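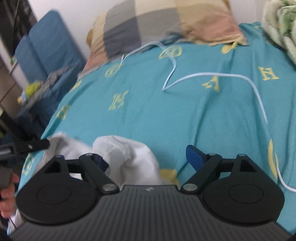

*4 min read*

The rulebook at Plamby runs to 143 rules, and the woman who wrote most of them would like it to be shorter. She has been saying so since June. In that time it has grown by 10.

"Every rule is a person's bad afternoon," she told me, scrolling through the file with visible regret. "You read number 31 and you think, well, who would do that? And then you remember exactly who."

Plamby sends people into ordinary homes with a pair of hand-held grippers and has them do chores: fold, hang, wipe, put away. The recordings go to the robotics people at Flellach, who want their machines to learn from how the chores get done. Her job is to decide what counts as doing them properly. She asked me to leave her name out, on the grounds that the collectors in Gollville already know where to send complaints.

I had assumed the rules would be about robots. Most of them are about housekeeping. There is a page and a half on beds, which she considers restrained.

"People want to tidy first," she said. "It's a decent instinct and it ruins the data. You ask for a bedroom and you get a hotel. I want the plaid pillow with the crumpled edge. I want the blanket heaped up by the wall. If the only fabric a robot has ever met is one nice white cloth on one nice plain sheet, I don't want it in my house."

So rule one, the oldest, is to leave the room alone. A turquoise bedsheet with big yellow letters all over it is fine. She would call it better than fine, because a busy print makes it harder to pick out the thing you're supposed to be picking up. A cable lying across the bed is where things got complicated.

"There was a war about cables," she said. "A small one. I was on both sides."

The first version of the rule said cables stay, like everything else. The second said they go, after someone closed a gripper on a charger along with a pillowcase and carried both off to the laundry basket. The current version says a loose cable may stay on the work surface if it isn't plugged in, and if the collector can do the whole task without dragging it. She read that to me twice and then admitted she has rewritten it since and forgotten to save.

I asked how anybody holding a gripper in each hand is supposed to remember 143 of anything.

"They don't. They remember the ones they got caught on." New collectors get a single card with the rules she would go to court over. Start with both grippers open. Let the fingers do the holding, and don't pin cloth against your leg. If you drop something, pick it up with the gripper and keep recording. Don't speed up near the end.

That last one accounts for more rejected work than the rest of the card put together. Out of 370 recordings she reviewed for the last batch, the ones she sent back were mostly rushed in the final seconds, when the cloth is nearly folded and lunch is nearly ready. "You can see the exact moment a person stops folding and starts finishing," she said. "It's the same face I make at the gym, and I can't even see their face."

She is easier on failure than I expected. Cloth bunches. It hangs off one finger and trails toward the edge of the bed, and the collector has to put it down and start over. The rules say to keep all of that.

"A fumble is worth having, so long as it's a real one. We had somebody who heard that and started fumbling on purpose. Beautiful work, very theatrical. Rule 88."

Some of the book has nothing to do with hands at all. Mail and medicine bottles come out of the room before anything is switched on, and so do photographs of people. Whoever lives there signs for it, and can change their mind later and have the recordings deleted, no reasons asked. She argued for that one harder than for any other, and it's the only time in our conversation she didn't make a joke. Flellach wanted a deadline on it. There is no deadline.

What she doesn't have is anyone else's rules to check hers against. A group called Idahosa put out a draft of shared good practice for household recording, and she read all 200 pages on a train. She came away with two ideas she liked and a firm opinion about glossaries. Their draft spends a chapter on how to define a wrinkle.

"We don't define a wrinkle," she said. "We say, would you wear it? Then somebody wrote in to say he'd wear anything."

Did that become a rule?

She scrolled for a while. It's number 112, under Shirts, and it says to ask someone else.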